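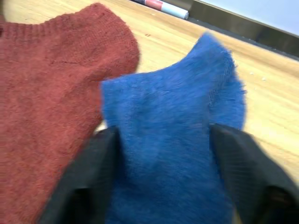

Asabe Tamuno wrote in February that the word "knit" was doing too much work in the first release, and asked that texture be recorded separately from construction. A smooth sweater and a fuzzy scarf may both be knitted, she pointed out, yet they fold differently, shed differently and should not share a shelf label. The present release adopts that change. The reasons for it, and its effect on existing records, are set out in the sections that follow.

Sulel Knitwear and Soft Fabrics Collection
Data card and README, release 5

Summary

Sulel is a collection of photographs and written records of knitted garments and soft fabric items on tabletops, as they are sorted, paired and folded. It contains 4000 photographs covering 124 items. The collection is maintained by the Dindolow Textile Care Archive and is intended for persons who catalog, store or teach the handling of household clothing and soft goods.

The photographs show items in ordinary states: laid side by side, overlapping, rumpled, gathered or partly folded. Items are not pressed or pinned before they are photographed.

Contents of the release

photos/ contains the photographs, in one folder per sorting session.
items.csv contains one row per item.
sessions.csv contains one row per sorting session, with the table used and the items present.
terms.txt contains the vocabulary for color, texture, construction and edge finish.
changes.txt contains the list of corrections since release 1.

Fields in items.csv

item_id: A permanent number. Numbers belonging to withdrawn items are not used again.

color: One main color from the list in terms.txt. A second color may be entered where it covers a substantial part of the item. Heathered yarn is entered under its dominant color, with the word "heathered" in the notes field. Brick, rust and terracotta are grouped under "rust red." Cobalt and royal are grouped under "bright blue."

texture: One of smooth, fine, ribbed, brushed, fuzzy or looped. This field describes the surface only and makes no statement about fiber content.

construction: One of knitted, woven, felted or unknown. Catalogers are instructed to enter "unknown" where a dense pile hides the structure beneath it. This field may be left unresolved indefinitely.

edge: The finish at the principal edge, such as ribbed band, turned hem, overlocked or raw. Where it is unclear whether a ribbed band belongs to a neckline or a cuff, the entry reads "ribbed band, position not stated."

fiber: Completed only from a sewn-in care label. Where no label survives, the field is blank. Fiber content is never entered by touch or appearance.

notes: Free text of no more than 40 words.

Handling procedure

Each session begins with a clear tabletop that has been wiped and allowed to dry. Items are brought to the table in pairs or small groups. Catalogers should avoid dragging one item across another, as fuzzy surfaces give up fibers readily and fine knits hold on to them.

Knitted garments are lifted from underneath or by a broad gather of fabric. They are not lifted by a single cuff or by the edge of the neckline, where ribbing can stretch. Scarves, fleece pieces and other items with a raised surface may be gathered at the middle.

Sweaters are folded with the sleeves laid across the back and the body brought up in thirds. Items with a deep pile are folded once only and stored on top of the stack. Hangers are not used for any item in the collection.

Loose fibers found after a session are removed from fine knits with a soft clothes brush, worked in one direction. Adhesive rollers were discontinued in release 3 after they were found to raise the surface of several older sweaters.

Sorting rules

Items are sorted first by texture, then by color. This order was reversed in earlier releases. Under the former rule, a red smooth knit and a red fuzzy knit were stored together, with the result that the smooth item required brushing each time it was taken out.

Where two items overlap in a photograph, both are listed in sessions.csv. The order of listing is left to right and does not indicate which item lies on top. Users who require that information should consult the photographs directly.

Changes from the previous release

The former field "knit_type" has been removed and replaced by texture and construction. All existing records were reviewed by two catalogers working independently. Where they disagreed on construction, the value was set to "unknown." Item numbers have not changed.

The color term "wine" has been merged into "dark red." The former term "electric" has been withdrawn, as it was applied inconsistently to blues and greens.

The Ogura sessions, which were previously distributed as a separate package, are now included. They were recorded on a different table and follow the same item numbering.

Known limitations

Color varies with the light in the sorting room. Sessions held late in the afternoon are warmer in tone, and small differences between reds should not be relied upon.

Some photographs are soft where fabric was moving. These have been retained, as the outline of an item in motion is of interest to several users of the collection.

Children's clothing is underrepresented. Socks and gloves are excluded from this release and are expected to form a separate collection under the name Seltine. Garments with beading, sequins or metal fastenings are also excluded.

Seams are recorded only where they bear on folding. A faint line across a knit may be either a seam or an old fold, and the records do not attempt to settle the matter from photographs alone.

Conditions of use

The photographs and records may be used for teaching, study and cataloging without charge. Redistribution must include this document and the file changes.txt. The collection should not be used to assess the resale value of garments.

Corrections

Corrections should be submitted to the Dindolow Textile Care Archive in writing, giving the item number, the field concerned and the proposed value. Submissions are reviewed each Thursday. Proposals to add a term to the vocabulary should name at least two items to which it would apply. Accepted corrections are entered in changes.txt and take effect in the next release.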